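Ticket 3245
Subject: Second arm for the connector bench, request to release budget
Opened by: Teguh Goh
Status: On hold, waiting for requester
Queue: Equipment and spares
Site: Endstead

Teguh Goh wrote:
We'd like to order a second arm and wrist camera for the connector bench before the Clundesico quote lapses. The quote covers arm, gripper, camera and a year of support. The first cell is doing what we asked of it and the assembly side would like the same again on the next bay. Can this be released from the automation line, please?

Meinir Lewis wrote:
Not yet. I have the quote open and it raises more than it settles. "Doing what we asked of it" is the phrase I keep getting, and I'd like to know what was asked. The October request said the arm would take over plugging and unplugging on the task board so that the bench could be left alone. When I came down, Jerome was standing next to it the whole time with a hand near the stop button.

Please send:
- the run log for the existing cell, failures included
- what has been spent on it since purchase, spares and call-outs
- whatever you want me to believe about left-alone running

Jerome Samonte wrote:
Log attached. The last full set was 100 tries at seating and pulling the connector, same board. 19 of them needed a person. Most of those were the gripper closing slightly to one side so the block was pinched at a corner, and it either slipped or went in crooked and stopped on the force limit. No damage to the board.

I stand next to it because the recovery routine doesn't recover. It backs off, waits, and tries the same thing in the same place.

Meinir Lewis wrote:
Thank you, that is the first straight answer on this ticket. So we are being asked to buy two of something that needs a hand in 19 tries out of 100. What did Clundesico say when you reported it?

Teguh Goh wrote:
They think it's the lighting. Their engineer, Teodoro Quiambao, says the bed throws glare back at the camera and the position estimate drifts. He suggests the Carnia light kit, 900 on top of the quote, fitted to both cells. 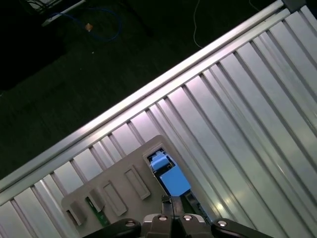 Meinir Lewis wrote:
I'm not a vision engineer, but the slats are shiny, the rail is shiny, and they were shiny when Clundesico did the site visit. If glare is the cause, it should have been in the first quote. If it isn't, we'd be paying 900 to find that out. Has anyone tried a matt sheet over the bed round the board? That costs next to nothing and I'd accept it as evidence either way.

Also, please ask whether the fingertips are the standard ones. Bautista had the same gripper and ended up having tips made for small connectors. If we need those too I want them on the quote now and not in a second request after New Year.

Bláthnaid Ó Dubhghaill wrote:
Adding myself for maintenance. I can cut a matt sheet from stock. Two things for the budget whichever way it goes: there is no spare wrist cable on site, and the support year on the first arm isn't in anybody's plan for renewal. I've asked for a price on both.

Meinir Lewis wrote:
Decision as of Monday, December 10, 2018: on hold. Run the same set with the sheet down and the lamps as they are, then the same again with a borrowed light kit if Clundesico will lend one. If they're sure of the cause they can lend one. Send me both logs with the failures left in. Teguh, please ask for the quote date to be extended. I have yet to meet a quote that couldn't be.

Jerome Samonte wrote:
Sheet run booked for the morning. Will attach the log here.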